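Cadari Fold-Away Bed: Set-Up Guide
Section 2: Checking the frame before first use

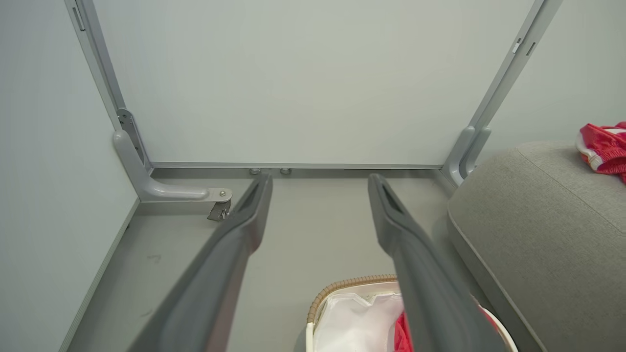 Fig. 2. Panel, side rails and lower rail, with the curved bracket feet at the corners.

Welcome to the fun part! The heavy lifting is behind you, and this section takes very little time. You'll get to know the panel and its metal frame, and by the end you'll be able to find every fitting without looking at the drawing.

You will need: the Gisler hex key from bag 990, a soft dry cloth, a flashlight.

1. Clear the floor in front of the panel. Slide chairs and other upholstered pieces well to the side so both bracket feet can be reached.

2. Wipe the panel with the dry cloth, working from the top down. It's a big flat surface and it shows every fingerprint (ours certainly does!).

3. Run your hand down each side rail. You'll feel small rectangular slots in the metal. Leave these open for now; the shelf kit uses them in Section 4.

4. Find the two round fasteners on the lower rail. Snug them up by hand with the key.

CAUTION: Do not use a power driver on the lower rail. Overtightening can bend the rail and pull the panel out of line.

5. Move to the left bracket foot and look for the small silver latch near its end. Check that the rivet is firm, then shine the flashlight on the hinge plate where the bracket meets the rail and go over the screws.

6. Look over the right bracket foot the same way.

NOTE: Keep fingers clear of the hinge plate whenever the panel is moving.

7. Measure from the wall to the nearer side rail at the top and again at the bottom. If the two numbers match, you're lined up beautifully and ready for the mattress!

Missing a screw or a latch? Ask the Fandstead parts desk for spares pack 3544. The Risteteo wall fittings have their own pack and are covered on page 57.

Continue to Section 3: Fitting the mattress straps.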